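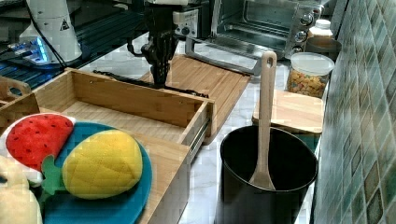

Open drawer in light bamboo-colored wood, metal slide rail showing on the right side.

Flendero Drawer Box, 20 in. deep

Replacement drawer box for kitchen base cabinets
Sold by Vostcombe Cabinet Parts
Price: $39 each, slides sold separately
In stock

The Flendero is a plain replacement drawer box for people who want to keep their cabinets and get rid of a drawer that sags, sticks or has lost its bottom. It comes assembled and sanded. You reuse your old drawer front or order a new one from the Jakab range.

Sides and back are solid bamboo. The bottom panel is set in a groove on all four sides and glued, so it can't drop out the way a stapled bottom does. The box is sold unfinished or with one coat of clear water-based finish for $4 more. If you buy it unfinished, put something on it before you load it up. Bare bamboo picks up grease and it does not wash out.

Sizes

Depth is 20 in. on all Flendero boxes. Widths run from 12 in. to 30 in. in steps of 1 in. Heights are 3, 4, 6 and 8 in. We do not cut to fractions. If your opening needs an odd width, order the next size down and pack out the cabinet side with a spacer strip.

To find your width, measure the clear opening between the cabinet sides at the front and again at the back. Use the smaller number and subtract 1 in. for side-mount slides. Older face-frame cabinets are often out of square by a quarter inch or more, and a box that fits at the front may bind before it closes.

Slides

The box is made for Basau side-mount ball bearing slides, 20 in., full extension. They are rated at 100 lb. per pair, which covers pots, plates and most small appliances. Other side-mount slides of the same length will fit if they are half an inch thick. Undermount slides will not work with this box. The bottom is too close to the lower edge and there is no notch at the back.

Slides come as left and right pairs. The inner rail screws to the drawer and the outer one to the cabinet. Use the slotted holes first, hang the drawer, check that it runs level, then put a screw in one of the round holes to lock it.

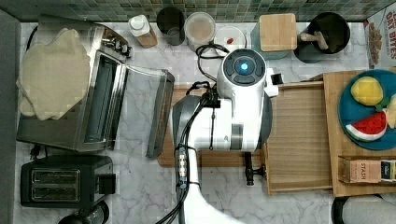 Boards and trays are the usual thing people get wrong when they choose a height. Lying flat they will go in the 3 in. box, but a stack of them needs the 6 in., and a serving tray with raised sides needs more than you would guess once there is anything under it. Put what you plan to store in a pile and measure the pile. Leave half an inch on top.

For silverware the 3 in. or 4 in. box is right. The 8 in. is for pots and mixing bowls and should go at the bottom of the cabinet.

What is in the package

One assembled drawer box
Four 1 in. screws for attaching the front
One paper template for the slide holes

Fitting a front

Clamp the front to the box with the drawer in the cabinet, open it carefully, and drive two screws from inside. Check the gaps before adding the other two. Drill pilot holes in bamboo. It is hard and it splits near the ends.

Care

Wipe with a damp cloth and dry it. Don't use drawer liners with an adhesive back on an unfinished box. A drop of light oil on the slides is not needed and will collect crumbs.

Shipping and returns

Boxes ship flat on their bottoms, up to four per carton. Orders over $290 ship free in the lower 48 states. Returns are accepted within 100 days if no holes have been drilled. Damaged boxes are replaced, but we need to hear from you before you install them.

Note on the template

Boxes packed before Mar 13, 2018 have the old paper template, with the rear hole marked too low for Basau slides. The box itself has not changed. If your template does not say "B" in the corner, ask for the new one and we will mail it.

Questions about sizing go to Garnet Grewal at the parts desk. Have your opening measurements and the slide thickness ready when you call.

Related parts

Basau side-mount slides, 20 in., pair
Jakab slab drawer front, unfinished
Jakab drawer front with beveled edge
Spacer strips, pack of 20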